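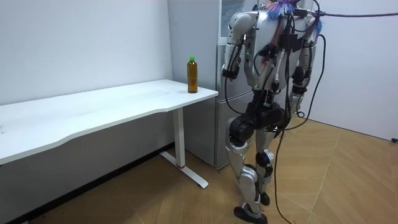

Angeliki Kalogeropoulos would like buyers to ask one question before they ask about price: how many hours of staff time will the machine need in its first year? She put it to Kesness in writing this spring, and the company says her letter is the reason its new planning service starts with labor and leaves the purchase order for last.

KESNESS OPENS EQUIPMENT PLANNING SERVICE FOR FIRST-TIME ROBOT BUYERS

13 Aug 2025

Kesness today announced a planning and budgeting service for organizations that are considering their first humanoid robot. The service is open to labs, training centers and small manufacturers. Bookings are being taken now, and the first site reviews will be held in September.

The service was developed with Maluleke, which handles equipment leasing, and Karkari, which fits out workrooms. It covers the full cost of putting a robot to use, including floor space, overhead support, power, network, spare parts, insurance and operator training.

Kesness drew up the program after reviewing 109 purchase plans sent in by prospective buyers. Most gave a firm figure for the robot and left the support equipment as a single line marked "other." Safety tethers, spare grippers and replacement cables were often missing. So was the time needed to set up and check the robot before each work session.

"A buyer who has the money for the robot and no money for the second year is going to park it," Kesness said in a statement. "We would like to have that talk before the order is signed."

Each client receives a written plan in 3 parts. The first covers the room and any changes it needs. The second sets out costs by quarter, with lease and purchase shown side by side. The third lists who will run the robot, what training they need and how many hours should be set aside for upkeep.

Plans are prepared with Amum, a budgeting tool that Kesness has used in-house for its own equipment. Amum holds 841 cost items, and clients keep access to their file after the review ends. Items can be changed as quotes come in. The tool does not rank robot makers, and Kesness takes no commission on sales.

Rooms of up to 1000 square feet are covered by the standard fee. Larger sites will be quoted separately. Clients who go on to lease through Maluleke will have the fee credited toward their first payment. Work by Karkari is billed on its own and is optional.

To book a September review, applicants should send a floor plan, a short note on the tasks they have in mind and the name of the person who approves spending. Requests are handled in the order received.

Contact: Kesness Press Office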